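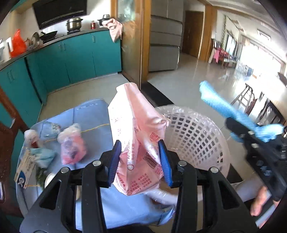
Nelto survey publishes distances for 1308 variable stars

Last updated: November 2018

The Nelto survey has released its first catalogue of RR Lyrae stars in the outer halo of the Milky Way. The catalogue gives positions, pulsation periods, mean magnitudes and distances for 1308 stars, of which 300 lie more than 400,000 light years from the Sun.

RR Lyrae stars are old, low-mass stars that brighten and fade in less than a day. Their intrinsic brightness is closely linked to their period and chemical composition, so a measured light curve can be turned into a distance. At large distances the stars are faint and the sampling of each light curve becomes the main source of error.

Observations were made in two filters with the wide-field imager at the Šimkus Observatory. Periods were found with the Vundance pipeline, which fits a set of template light curves to both filters at once. Candidates with fewer than 2 complete cycles covered in either filter were left out of the release – they will be observed again from April.

"The density of stars falls more steeply in the northern fields than in the southern ones," said Ysaline Besson, who leads the survey. "We do not yet know whether this is a property of the halo as a whole or the trace of a single disrupted dwarf galaxy. Radial velocities are needed to separate the two cases."

Spectra of the brighter stars will be taken with the Gavetti spectrograph during the next observing season. Fields close to the galactic plane are excluded from the present analysis, where dust makes the distances unreliable.

The catalogue, light curves and template set are available from the Nelto data archive. Requests for the raw frames should be sent to the survey office.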